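Hi Marcelle,

Quick update on the play market for the Urnham family room, covering March. I know you like these short, so I'll try (no promises!).

The good news first — the produce is nearly all in. The Purnine grant was 500 and we've spent most of it on the pretend fruit and vegetables, plus 20 on a secondhand till that still makes its ding. I went for bigger pieces wherever I could, as the little ones' hands do better with something chunky, and I wanted colors you can spot from across the room.
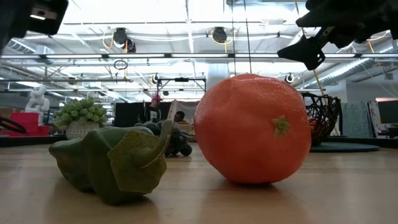
The orange is my favorite so far, with that dimpled peel and the little green star on the side. The green pepper has a leafy, fabric-looking top that I think is going to get pulled a lot, so I've set aside needle and thread. The dark grapes are going in the low basket where toddlers can reach.

What's still to do: 10 price cards, the awning, and a shelf from Woravura that has been "on its way" for 4 weeks now. I've called them twice. If it doesn't show up soon I'd like to switch to the Tarigan one, which costs a bit more but is in stock — could you let me know if that's okay with you?

Aprons are cut out but not sewn. I'll send the receipts over with the next report.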